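Chapter 4
Fitting a Gripper to a Shared Arm

By the end of this chapter, the reader should be able to mount a parallel gripper on a six-axis arm, route its cables, and prepare a table for first trials in a shared workshop. Chapter 3 covered the base and the frame; both should be bolted down before work continues. 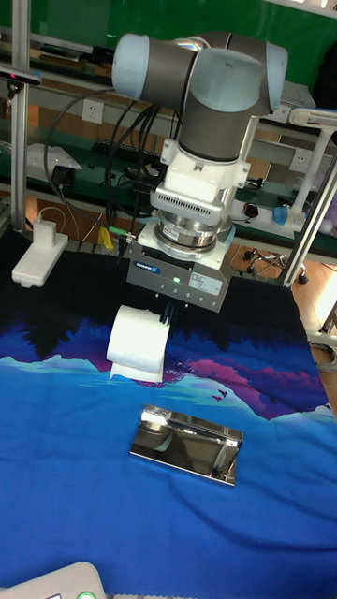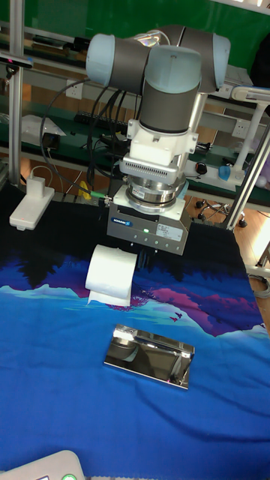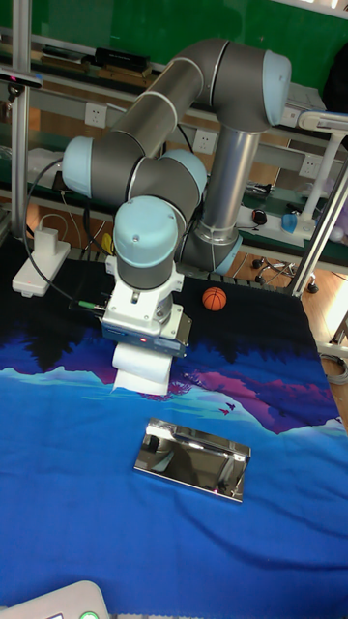 Arm, gripper and tabletop during handling work with a paper roll.

4.1 Choosing the first objects

Beginners often start with a hard block, and a hard block teaches them very little. Soft paper goods show at once when the fingers close too far, and they cost almost nothing to replace. The Garkis workshop, whose build is followed through Part 2 of this book, kept a log of 2,401 closing cycles on household items. Of the 80 faults in that log, 39 were traced to a finger gap set too narrow for the object – a mistake that can be corrected in the settings without touching a screw.

4.2 Before power is applied

Each cable must have enough slack for the wrist to turn through its full working range. Move the arm slowly through that range and watch the connector at the gripper. If the cable pulls tight at any point, refit it and repeat the check.

Members who share a machine should also agree on where the stop button is kept. Chukwuemeka Eze, who led the Garkis build, required two people to be present for every first run – one at the controls and one at the stop. The same rule applies to all exercises in this chapter.

Exercise 4.1 begins with the power off and the fingers fully open.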